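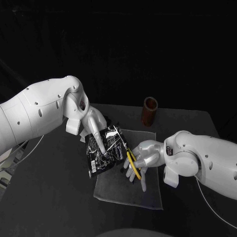 My backup scheme failed a restore test in March. No data was lost, but the test took an evening that I had set aside for something else, and I have changed enough of the setup as a result that the old post on this blog is now wrong. This one replaces it.

The starting point was a desktop, a laptop and a small file server in the hall closet. The server holds 241 GB of material I would be unhappy to lose: photographs, scanned paperwork, mail archives going back to college, and the project files for two jobs I did while living in Prerville. Everything else on it can be downloaded again or recreated.

The desktop and laptop pushed changes to the server every hour. At 2 a.m. the server took a snapshot, compared it with the previous one, and wrote the differences to an external drive. Once a month I swapped the external drive with a second one kept at my office. I had been doing this for long enough that I no longer read the log messages. They arrived, said "completed," and were filtered into a folder.

The test was simple. Pick a directory, restore it from the external drive to a clean machine, and compare checksums against the live copy. I picked the scanned paperwork, as it changes slowly and I expected a clean result. The restore ran to the end without an error. The comparison then reported 94 files missing.

All of them were in subdirectories with an accented character in the name. The laptop stores the accented letter as a base letter followed by a combining mark. The server stores whatever it is given. The backup program, when building its list of files, converted every name to the single-character form, asked the file system for a file by that name, received "not found," and concluded that the file had been deleted between listing and reading. It treats this as normal on a busy system, so it logs it at a level I was not recording. The exit status was zero.

I reproduced this with a directory containing one file and sent a report to the maintainers. They had an open ticket for it already. A fix exists in the development branch, and I don't intend to wait for it.

Jahangir Fakir read a draft of my report and asked why I trusted the exit status at all. It was a fair question. At work we would never accept a job's own statement that it succeeded. We would count what went in and count what came out. At home I had skipped that step.

The new arrangement has the same hardware and a different order of operations.

Before the snapshot is taken, a script walks the tree and writes a manifest: path as raw bytes, size, modification time, checksum. Raw bytes matter. My first version decoded the paths to text and would have hidden the same fault it was written to find. The manifest takes 28 minutes on the first run. After that it reuses the checksum for any file whose size and time have not changed, and finishes before I could time it usefully by hand.

After the backup finishes, a second script asks the backup program for its own file list and compares it with the manifest. Any difference in either direction is a failure and sends mail to my main inbox, not the folder. On a good night it sends nothing. Silence has an obvious weakness, so there is also a small job on the desktop that complains if the server hasn't updated a timestamp file since the previous day.

Once every 14 days the server restores a random selection of files to a scratch directory and compares the checksums with the manifest. The selection is weighted toward files that have not been tested before. The weighting is crude: untested files go in one list, everything else goes in another, and most of the picks come from the first.

I also renamed the affected directories. Sumaiya Roy argued against this on the grounds that a file name is data and a backup tool has no business having an opinion about it. I agree with her in principle. I renamed them anyway, after saving a list of the old names next to the new ones.

Two things are still open. The first is retention. I keep every monthly snapshot and have never deleted one, and the second external drive is nearly full. Thinning the old ones to one per quarter would solve it for a few years, but the snapshots from before the fix are missing files, and I would like to check which ones before I start removing any.

The second is the drive at the office. It is only tested when it comes home. I could run the comparison there on my work machine, but that means keeping the decryption key on it, and I would prefer not to. For now the drive gets a full check on the evening of the swap, before it goes back in its case.

The scripts are short and specific to my directory layout. If you want them as a starting point, send me mail and I will strip out the paths.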